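Minutes, bench cell upkeep, November

Okay, we started at 2 and went straight to the Maller cell. I said both arms are past 1,000 cycles and the orange fingertip pads need a proper look.
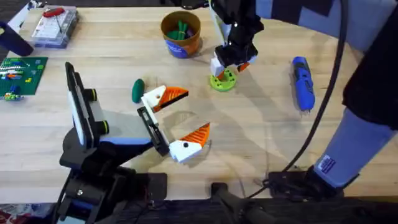

We've got around 300 spare pads from Stulix, so I'll swap a set before the next run (finally!). The clamps get snugged up too, and I'm redoing the zero on both grippers.

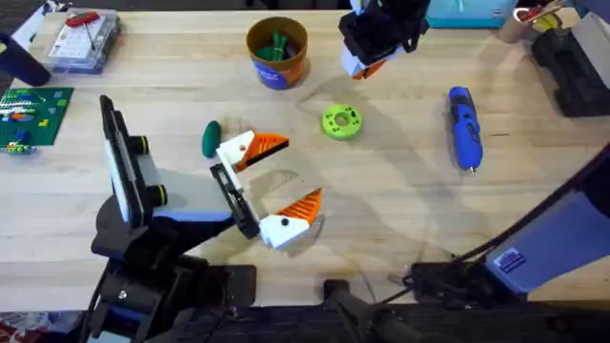
Both arms at the bench, grippers over the table.

Counter read 1,782 on the Takeda log. Iltine cable order: still open, I'll chase it.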